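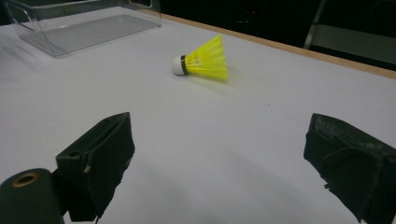 Kimie Ichikawa wanted to know, before we had even hung up our coats, why anyone would teach a machine to pick up something a six-year-old can pick up. She asked it loudly enough that the man at the door answered her. He said a six-year-old has had six years of practice, and the machine had started in December.

So that was how the open day at Holcombe began for us. Holcombe is the automation lab on the second floor of the old Gullmont building, and twice a year they let people in. I had signed up for the afternoon slot, which was limited to 20 visitors. We got name stickers and a sheet of paper with the stations on it, and after that we could wander.

The station I spent the most time at was the one with the shuttlecock. It was a yellow plastic one, the kind you get in a garage sale badminton set, and the job was to pick it up off a white table and put it in a clear tray. Kazue Kuroda ran the table. She does most of the teaching by hand, which means she holds the gripper herself and does the pickup over and over while a camera on the tool records it. The recordings go into a program the lab calls Imaten, and later an arm tries to do the same thing by itself.

I asked how many times she had done it. She looked at a sheet taped inside a cupboard door and said 677 for the shuttlecock alone. A good session is 105 pickups, and after that her wrist is done for the day.

The trouble with a shuttlecock is that it is light and it rolls in a curve. If one finger touches the skirt before the other one does, it swings away on its nose. If you squeeze the skirt too hard it folds, and then it pops out sideways when you let go over the tray. Kazue goes for the spot just behind the cork. The padding on the fingers helps, and it wears out. She says she would rather work with worn pads than new ones – new ones are too grabby and the shuttlecock doesn't drop when it should.

They let us try it. The tool is heavier than I expected, and the squeeze takes more thumb than you would think. I got it on my third go. Kimie got it on her first and was pleased with herself for the rest of the afternoon.

After that they ran the arm. It did five pickups while we watched. Four went into the tray. On the other one it closed on air about an inch to the left, waited, and then went through the whole motion of carrying nothing over and letting go of it. A few people laughed. Kazue wrote it down.

The other stations were a cart that follows you down a hallway and a parts sorter built with Kinoshita, which was switched off when we got to it. There was coffee but it ran out early. The next open day is in the spring and the sign-up list is at the front desk. Parking behind the building is free after four.

Posted 10/08/2019 | Contact | Copyright 2019, all rights reserved | Back to top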